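The case for deposits on drinks containers

February 17, 2019

Rulham Town Council has been asked to decide whether its public buildings should join the deposit trial begun at Skendesen in December. This association believes that it should.

Under the trial, a small sum is added to the price of every canned drink and hot drink sold on council premises, and is returned when the can or cup is brought back. In the first month the Skendesen leisure centre took back 348 items. The figure is modest, but the centre had previously recorded no separate collection at all.

The objection most often raised is cost. Munro, the present waste contractor, would need to empty the new bins twice a week, and the council's officers put the extra charge at some 100 pounds a month. That is a fair point – public money is short – but litter clearance already costs more than this in the park alone.

A second objection concerns fairness. A parent buying drinks for a family of 5 will notice the deposit, and those with the least will notice it most. We therefore ask that return points be placed at the door of each building, and that coins be given back without the need for a card or telephone.

Cups and cans should also be kept apart. Ornasex, which supplies the bins, offers a model with 2 openings, and we would urge the council to choose it. 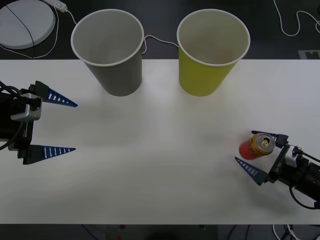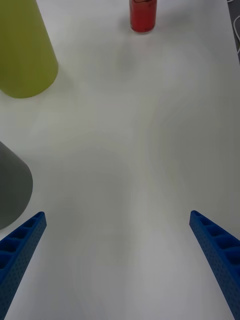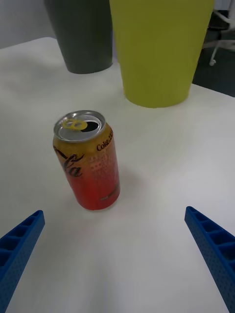 Photographs: Rulham Civic Association

The council will receive written comments until the end of the month. Residents who hold a different view are encouraged to send theirs as well.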